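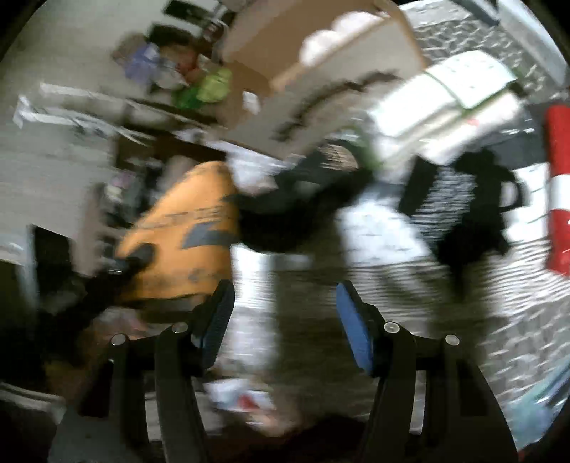 Re: [handheld-demos] How messy is too messy?

October 22, 2018

Rafsan Dewan wrote:
> Hi all, new to the list. We're collecting grasps with a hand-held
> gripper for a tidying-up policy and my supervisor wants everything done
> on a clear bench with one object at a time. I've got 400 episodes like
> that and the thing falls to bits as soon as there's a second object in
> view. Do people here record in proper clutter? And what do you do with
> the blurry bits, bin them? Also any advice on soft stuff (socks, gloves,
> bags) would be very welcome, ours are hopeless.
>
> Rafsan

Hi Rafsan, and welcome!

Yes, we record in clutter, and I'd say go for it sooner than you think you should. We did the clear bench thing too, back in March, for 600 episodes, and I was terribly proud of them until Jouko Ruotsalainen ran the first policy in his own front room and it spent a whole afternoon trying to pick up the pattern on his rug. Since then our set (we call it Posonau, long story, Jouko's fault) has been nearly all lived-in rooms. It stands at 2743 episodes after cleaning, and the clear bench ones are still in there but we sample them a lot less.

We don't arrange the rooms. I did try arranging one once and you end up with a sort of shop window mess, everything facing the right way up with a nice gap round it. Real heaps have straps looping out of them and bags slumped on other bags. So now the rule is you leave the room as you find it, put away anything private (post, prescriptions, family photos if people would rather) and start.

On blur: please don't bin it all! My first filter threw out any episode with a smeary stretch in it and I lost 109 good ones in an evening, which I then had to dig out again by hand, with Lenni Mäkelä being very patient on the phone. The camera rides on the gripper, so whenever your wrist swings across the room everything behind the fingers goes to streaks while the fingers themselves stay fairly readable. That's what the policy is going to see when it moves quickly as well. What we do now is keep the swing in and only look hard at the stretch from just before the fingers close to just after. If I can't tell what's between the pads there, out it goes. Slowing down a bit on the approach helps more than any filter, though my arm gets bored and speeds up again after an hour.

Soft things are a whole other headache. Knitted stuff especially, as it has no shape of its own and the outline changes as soon as you touch it. Here's the sort of grasp I'm happy to keep:
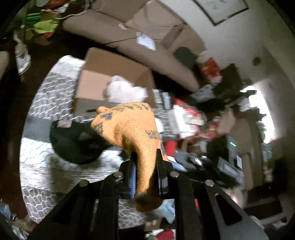
Orange knit between the fingers, with the usual background.

I like that sort because the fabric is properly squeezed between the two fingers and there's still plenty of it showing above and below, so you can see how it has folded. The ones I throw away are where I've got hold of a few threads at the edge. They look fine for a moment and teach it something daft.

A few other bits, in no particular order.

Start each episode with the fingers wide open and nothing between them. We forgot this for a while and had clips beginning half closed, and the width signal was a right mess.

Go back to the same object from different sides. Lenni does a grasp, drops the thing back wherever it lands and goes again without straightening it.

Write the label straight away. I use "knit, soft" and leave it there if I'm not sure whether it's a glove or a sock. Rhona Rennie wanted exact names for everything and we argued about it for weeks, then she labelled a batch herself and came round to my way of thinking (she'll deny this, she's on the list, hello Rhona).

Don't be too quick to delete failed grasps either. We keep ours in a separate folder called Carkener and train a little success checker on them. It's not brilliant with see-through packaging yet.

If your supervisor needs persuading, train one small policy on your 400 and another on the same number from somebody's sofa and floor, and test both in a room neither has seen. Arvo Vainio has a script that does the matching split and I'm sure he'd send it if you ask nicely.

What's your finger pad like, by the way? We went through three sorts before we stopped dropping socks.

Cheers,
Tsao
(Onix group, the noisy end of the corridor)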